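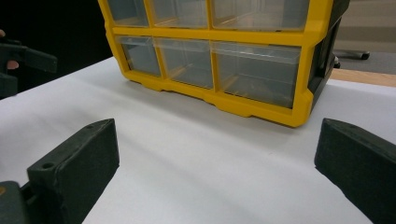

The little yellow drawer unit, up on the table and waiting for a job.

The Great Bits and Bobs Sort-Out

Hello again! I promised a few of you in the comments that I'd put up the drawers I keep going on about, so consider this a very small gallery. Just the one picture so far, I'm afraid, and the notes underneath have grown rather longer than the caption (no surprise to anyone who's been here before).

I do love that yellow. It's properly bright, the sort of colour you can spot from the landing, and it sits nicely against the white sheet. The drawers themselves are clear plastic, a bit hazy, and they come in different widths, so there's a narrow one for the fiddly stuff and a good wide one on the right for whatever won't go anywhere else. Each has a raised rim at the top of the front that you hook a finger under. No knobs to snap off! My old Trudance cabinet lost 8 knobs in one winter and I was opening it with a butter knife by the end.

What's going where

I haven't settled this yet, but the plan as it stands on the back of an envelope:

Small drawer, bottom left: picture hooks and panel pins. They've been living in a mustard jar since we moved to Talwood Road and I'm tired of tipping the whole lot out to find one.

Middle drawer, bottom row: fuses, spare plug bits, the two bike valve caps I refuse to throw away.

Wide drawer, bottom right: tape, string, the good scissors if they'll lie flat. If they won't, they go back on the nail.

Top row: sewing things, probably. Buttons in the narrow one, bobbins in the middle, and then elastic and ribbon in the widest (I've got an awful lot of ribbon for someone who never wraps anything on time).

I did think about labels. The last lot I bought were from Flono and they peeled off within a fortnight, so this time I'm going to try going without, what with the drawers being see-through. If I'm still opening the wrong one in May I'll get the label maker out.

Where it's going to live is the other question. I'd like it on the shelf above my Ichikawa sewing machine, but I need to measure the depth first, and the tape measure is currently somewhere in a carrier bag with 10 odd batteries and a door stop. You see why I need drawers.

More pictures once it's filled up. If you've got a clever way of stopping tiny screws from creeping to the back, do leave me a comment!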